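## Part 2: Getting the table ready

Okay, you've got the mat out of its tube and you've read Part 1 (please read Part 1, it's short and it has the bit about scissors). Now we set up a spot where you can do crafts and have a snack without ruining either one. I've been doing it this way since August and I'm still pretty happy with it!

I use a green gridded mat I ordered from Jarnero, but any self-healing one will do as long as it lies flat. If yours came rolled up, give it a night under some heavy books first. Mine took 16 hours and a stack of cookbooks.

1. Clear the table and wipe it down. Crumbs under the mat make little bumps, and you'll feel every one of them with a blade.
2. Lay the mat with the printed side up. Leave a little table showing on the side where you sit, so your wrist has somewhere to go.
3. Press each corner down with your palm. If one pops back up, flip the mat over for an hour and try again.
4. Put the blades away before any food comes out. All of them, even the one with the cap on!
5. Wipe the mat with a barely damp cloth and let it dry.

**Caution:** No hot dishes on the mat, ever. Heat warps it and it won't go back. I lost my first one to a soup bowl, and Wiesława Adamczyk (she got me into paper cutting in the first place) has been teasing me ever since.

## Part 3: Bowl and bread

6. Set the bowl near the middle of the mat. You want something with a real rim that's easy to grab, and wide enough that a stick of bread can lie in it at a slant.
7. Put the long piece in the bowl. Small round buns can sit right on the mat next to it, provided you did step 5.
8. Pull your chair in last, once nobody needs to squeeze past.

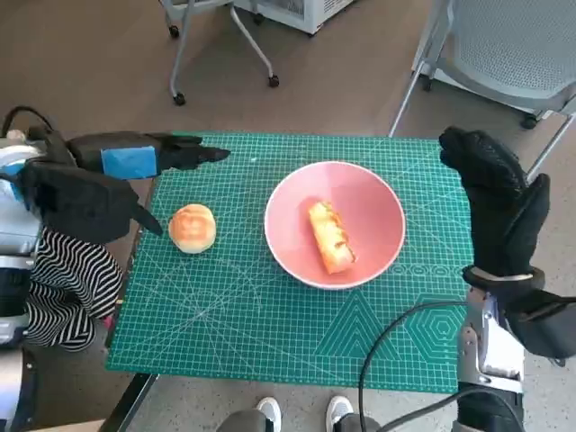
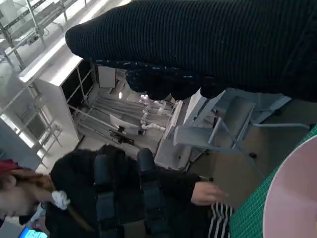
9. Eat over the bowl if you can. Flaky crusts go everywhere, and the crumbs love those grid lines.
10. When you're done, carry the bowl to the sink before you touch anything else. I like to shake out any cloths at the same time, over the trash and well away from the paper.
11. Brush the mat from the far side toward you with a soft dry brush, then wipe it again. Warm water (lukewarm, okay?) and one drop of dish soap is plenty.

**Note on stains:** Butter leaves a shiny patch. Dab it with the soapy cloth, wait a minute, dab again. Don't scrub with the rough side of a sponge or you'll start fading the printed lines, and then good luck measuring anything. I tried the Troria spray cleaner too and went back to soap.

**Note on storage:** Flat is best. I slide mine behind the bookcase, standing up against a board so it can't slump. Keep it out of the sun, and out of the car in summer for sure.

If you still find grease on your paper after all this, check your hands before you blame the mat! Wash, dry them really well, and run a test cut on scrap paper. Once the scrap comes up clean, bring the blades back out and go on to Part 4, where we square up the first sheet.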